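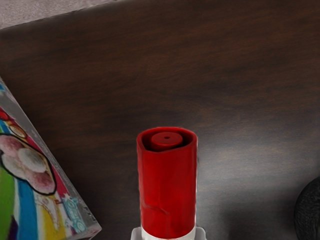

Chibuzor Ogunleye asked if the gum bleeding answers can be compared between the two clinics. Yes, but only after you remove the rows where `visit` is empty - Stirkby did not record this field before December.

## Brellik Oral Health Survey

The table has 2000 rows, one for each adult patient who filled in the form at Dernon or Stirkby. Every row has 20 columns: 6 about brushing and flossing, the others about diet, pain and past treatment.

- `brush_day`: times per day, as the patient wrote it
- `floss_week`: times per week, empty if no answer
- `bleed`: yes, no, unsure
- `clinic`: D or S 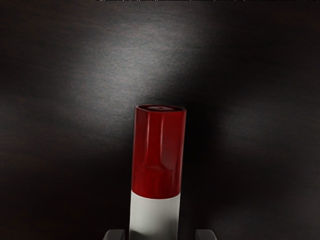 *Red and white cylinder, upright.*

## Known problems

Patients report their own habits, so the brushing numbers are probably too high. Please do not use the data to give advice to a single person.

Version 2 corrects the clinic codes. Send questions to Jummai Effiong, and write the row number in your message.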